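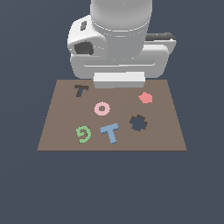
1 min read

Norport Sessions — Gerrit Du Plessis
Limited cassette, plus download

Gerrit recorded these pieces over a damp December in Gumede, on an upright piano that had been tuned at some point in its life. There are nine of them. The longest is called Plimorus, and he won't say what it means, though he has been asked politely and then less politely.

Vesela Kolev plays viola on three tracks and can be heard turning a page on a fourth. She has asked for a credit for the page.

The tape runs to 60 minutes, with the same music on both sides, so you never have to rewind it. We've made 100 copies. Each one is numbered by hand and comes in a card sleeve, with the track titles in Gerrit's writing and a typed version for people who'd like to read them.

Cassette and download: £8
Download only: pay what you like, including nothing

Grusto Tapes, catalogue no. 664
Out Nov 7, 2019

The download comes as MP3 or FLAC. It's yours to keep, copy for the car and play at people who came round for dinner. If you want the music for a film, an advert or the hold line at a dentist's, write to us first and we'll agree a fee. Dentists have been very decent about this so far.

Tapes go out by second-class post. Please check that you own something to play one on — we've had returns. Faulty copies will be swapped while we have stock. Hiss is included in the price and isn't a fault.

Add to basket
More from Gerrit Du Plessis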